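**Review: Grosard two-finger gripper with wrist camera, bought as a collection kit**
26 Sep 2022

We run a small shop that gathers demonstrations for learned manipulation policies. Most of the work is tabletop handling: plates, food-like items, small parts. The Grosard kit consists of the gripper, a wrist camera on a fixed bracket, a mounting plate and the Pastitz recorder software. It was used on two arms through September and this review covers 608 recorded episodes, of which 570 were kept. 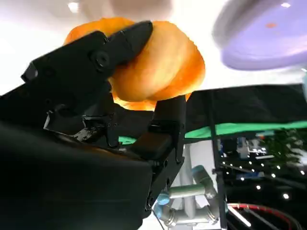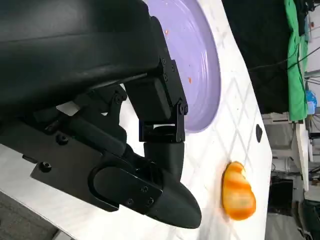 Grosard sells the kit on the strength of its camera placement, so that is where most of the testing went. The lens sits close to the fingers and looks past them, and the gripper takes up a large share of every picture it records. For training this has a cost and a benefit. The cost is that the housing covers one side of the view whatever the arm is doing. The benefit is that the contact itself is well covered: with the orange item held up between the fingers, both jaws and the side they press on are in view, and a reviewer can judge the grip without a second camera. When the same gripper is down near the table, the fingertip remains visible against the white surface, but the housing gets in the way of the lavender plate behind it. If the task ends with something being put on a plate, a second, fixed view is needed. The kit does not include one.

## Fitting

The mounting plate went on both arms without adaptors. The manual gives the screw order but no torque figures, and the supplier supplied them by email two days later. Allow a morning for the first arm and an hour for the second. The camera bracket has a single locating pin, which leaves a little play in rotation until the second screw is tight. Tighten it before calibrating. We did not the first time, and had to discard a morning's calibration.

The cable leaves the camera on the inner side and needs its own tie to the forearm. The clip in the box is too small for the cable in the box.

## Gripper

Stroke and speed are adequate for kitchen-sized objects. Force can be set in 10 steps. Steps one to three are the only ones we used for soft items, and the gap between two and three is larger than it should be. Anything glossy and rounded tends to roll towards the tip as the jaws close, and the operator learns to approach a little deeper than looks natural. This matters for the data as well as for the operator, because the habit is recorded along with everything else. In the first batch the approach depth drifted steadily as the operators improved, and the policy trained on that batch hesitated above the object. We now run a practice block that is not recorded.

The black finish wears. Grey metal already shows in places on the linkage. It has no effect on function, but a model trained only on new grippers will meet a slightly different one later, and we have started mixing older and newer hardware within each batch.

The jaws themselves are narrow where they meet the object. Flat items lying on the table are the weak point. Small thin pieces, like the grey teardrop-shaped one near the edge of our table, call for the tip to come down almost to the surface, and the gripper has no compliance to forgive a millimetre of error. Operators slowed down noticeably for these and the episodes came out long.

## Camera

Exposure is automatic and cannot be locked in the supplied firmware. Pointed at the table it behaves. Tilted upwards, it has the ceiling to deal with, and ours came out as overexposed white with the lights as small points in it. The object in the jaws kept its colour well enough to be used. Background changes are the larger concern. The wrist turns through most of the room during a task, so the recordings contain curtains, shelving, cables and the other arm. We used to regard this as a fault to be screened off. After comparing two training runs, one with screens and one without, we have left the room as it is. The policy from the unscreened set coped better when moved to the second bench.

Focus is fixed. Objects in the grip are sharp and distant ones are soft, which suits the purpose.

## Recorder software

Pastitz stores joint positions, gripper opening and video against a common clock. Dropped samples are flagged in the log and the log is readable. The episode browser is slow beyond a few hundred entries, and there is no way to label a batch in one go. Each episode must be opened, marked and closed. For 608 episodes this was the longest single job of the whole trial.

Of the 38 we rejected, most were operator errors: late start, early stop, an item left outside the task area. In 6 cases the gripper opening had been recorded as constant while the jaws were plainly moving in the video. A restart of the recorder cleared it each time. The supplier has acknowledged the fault and has not given a date for a fix. Until then, plot the gripper channel for every episode before it goes into the set.

Export to common training formats works as described.

## Compared with the Bạch

Our previous gripper was the Bạch parallel model. It has softer pads and handled flat items better, but had no camera mount, and the bracket we made for it shifted after any knock. The Grosard bracket, once tight, has not moved. Repeat calibration at the end of the trial agreed with the first one we kept. For collection work that counts for more than the pads do, and pads can be added.

## Verdict

Suitable for collecting tabletop grasping data where the object is at least a few centimetres high. Budget for a fixed second camera and for somebody's time in the episode browser. Not recommended as supplied for thin or flat parts.

We have ordered a second kit for the bench at Rirkby, with the softer pads, and will add a note on them when enough episodes have been recorded.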